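Small hydro, big feelings

Posted in November, filed under: power, water, rambling

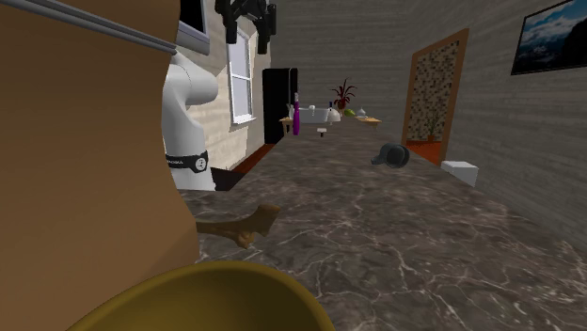 Olive-yellow bowl on dark marble.

So I finally went to see the little hydro plant at Dornimcombe, and I have been boring everybody at home with it ever since. You get your turn now!

I'd been meaning to go for ages. The creek comes down behind the old mill road, and there's a screened intake up in the trees, then a long pipe buried most of the way down the hill, then a shed you would walk right past if it weren't humming. Inside the shed is one turbine, a Paltusora unit, running at roughly 20 kilowatts when the creek is full. I know that's tiny. My cousin Brayden Poirier works on big dams and he laughed at me over the phone. But it runs all night, which my roof panels sure don't do, and it made me think differently about what counts as a power plant.

Fulgencio Cabello showed me around (thank you, Fulgencio, and sorry about the mud in your truck). He checks the intake screen every morning at 7 in the fall, because leaves are the whole job that time of year. He rakes them off by hand. There are self-cleaning screens you can buy, and he has a quote for one from Tsuji sitting on his desk, but so far the rake is winning on price.

I asked a lot of dumb questions. Does it hurt the fish? The intake sits above a waterfall the trout can't climb, and part of the flow has to stay in the creek bed at all times, so in a dry August the turbine just shuts off. Last summer it was down for 10 weeks. That was a bigger number than I expected, and he didn't try to pretty it up. Over at Gruronby they have a lot more water and a lot less drop, so they went with a screw-type machine, the kind that looks like a giant drill bit lying in a trough. I want to see that one next.

The meter in the shed said 3322 when we walked in, and I stood there like a kid waiting for it to tick over. It did! I cheered. Fulgencio was polite about it.

Now I keep looking at the ditch behind our place and doing math on the backs of envelopes. We have maybe four feet of drop and a trickle, so I could probably charge a phone. Brayden says to spend the money on insulation, and he's right, and I'm still going out there this weekend with a bucket and a stopwatch to measure the flow.

If you have a creek turbine at home, leave me a comment and tell me what you do about ice. I forgot to ask.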